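Work Table Inspection, Back Room
Lalteck unit, Thu 28 October

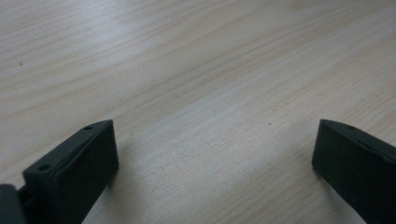 The April sheet passed this table with one word, "fine," and I don't put much stock in it. Somebody could have written that from the doorway. I went over the top again and marked each line below with what I found. The grain is easy to read on a pale top like this, so marks should be easy to catch too. There are two tiny dark specks, one of them near the middle. They could be knots, dust or bits of debris, and I'm not signing off on "knots" until a damp cloth has been over both.

1. Surface clear of papers, cups and tools
OK where I looked. I'd like to see it that way at the end of a shift.

2. Surface clean
Open. See the specks. Wipe, then look again.

3. Splinters along the edges
OK. Ran a glove along all four sides and nothing snagged.

4. Legs tight, no rocking
Fail. One leg has play in it. The Cloltska sheet says to retighten every 36 weeks, which sounds generous for a table that gets dragged around.

5. Finish holding up
Pass, for now. The Bright polish is supposed to last 5 years. We'll see. I would not buy more of it on the strength of the label.

6. Load label attached underneath
Missing. April has it checked as present. Either it fell off or it was never there.

Result: 6 lines checked, 2 not passed, 1 open. Table can stay in use for light work only. Nothing heavy goes on it until the leg is fixed, and the new label from Atetti has to be stuck on before anyone changes line 6.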